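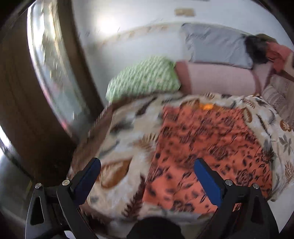 Patterned blanket on a bed.

Hillmont Wholesale Produce Hall
Tenants' Liaison Meeting, Minutes
May 29, 2025

Present: representatives of the hall operator, the fruit and vegetable tenants, the flower tenants, Sinlow Cold Storage and Prokby Haulage.
Apologies: Kulkarni Imports.

1. Minutes of the previous meeting
Accepted with one correction. Under item 5, "Dock C" should read "Dock D".

2. Matters arising
2.1 The drain cover outside Unit 17 has been replaced. Closed.
2.2 Revised waste separation signs have been delivered but are not yet fixed at the east end. Carried forward.

3. Cold store allocation
3.1 Sinlow reported that the shared chamber holds 120 pallet positions, of which 40 are reserved for imported fruit under the current agreement. The tenants asked that unused reserved positions be released each day for general use.
3.2 Sinlow has no objection provided that release takes place after the morning intake is booked in. Pallets placed in released positions must be cleared before the next intake. Uncleared pallets will be moved at the tenant's cost.
3.3 The chamber set point stays at 4 degrees Celsius. A request from the salad tenants for a lower setting was not supported, as stone fruit and peppers share the same space.
3.4 Kulkarni Imports had sent written comments asking for notice before any change to the reserved positions. Agreed.
Action: Sinlow to draft the release procedure and circulate it to all tenants, including those absent.

4. Unloading hours
4.1 Prokby stated that trailers are being held at the gate while small vans occupy the long bays. The operator confirmed that bays 1 to 9 are for articulated vehicles only until the end of the intake period.
4.2 The flower tenants asked for one bay to be exempt. Not agreed. Flower deliveries may use the side entrance, where the height limit must be checked against the vehicle before booking.
4.3 Engines are to be switched off while vehicles are on the dock. Refrigeration units may run on electric standby where a socket is available. Two sockets are out of service.
Action: Operator to repair the sockets and repaint the bay numbers.

5. Weighing equipment
The platform scale by the north door is due for verification in August. It will be out of use during the test. Tenants selling by weight are to use their own verified scales for that period. The operator will post the date at the gate office once confirmed.

6. Crates and pallets
6.1 Returnable crates continue to be stacked in the fire lane behind the potato stands. Stacks found there will be removed without further notice.
6.2 The deposit rate for crates was raised by one tenant. Deferred to the next meeting pending figures from the crate pool.

7. Any other business
The tenants asked whether the buyers' parking permits will be reissued this year. The operator will reply in writing.

8. Next meeting
Date to be set by the operator. Agenda items to the gate office in writing.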